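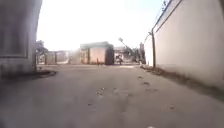

Why did the cart stop twice on the outbound leg with nothing in front of it?
The obstacle layer was holding stale returns after the sky washed out the forward camera, and the planner treated them as a blocked lane.

September, Hendgate alley, outbound leg toward the kiosk. Cart on Ellau build, Clament drive controller, speed limit at the low setting.

First stop at 5 m past the start mark. Cart braked cleanly, no e-stop, fault code 2 (path blocked). Cauã Moura cleared it from the handheld and it went on. Second stop farther along, same code, and this time it would not clear. Power cycle fixed it.

Log shows the auto exposure pinned at its minimum through both events. Depth confidence over the pavement dropped, and the dark patches on the surface came through as low obstacles. Those cells should expire after 400 ms. They did not — the timer only runs when new frames pass the confidence check, and none were passing.

Safety side: stopping is the right failure, but the same hold could keep a cell marked free after someone steps into it. Thaís Coutinho wants no runs with people in the alley until that is tested. Agreed.

To do:
Move expiry to the system clock.
Replay both logs at 100 percent speed, then with frames dropped.
Ask Holanda for the hooded lens mount.
Cart tagged out, key in the drawer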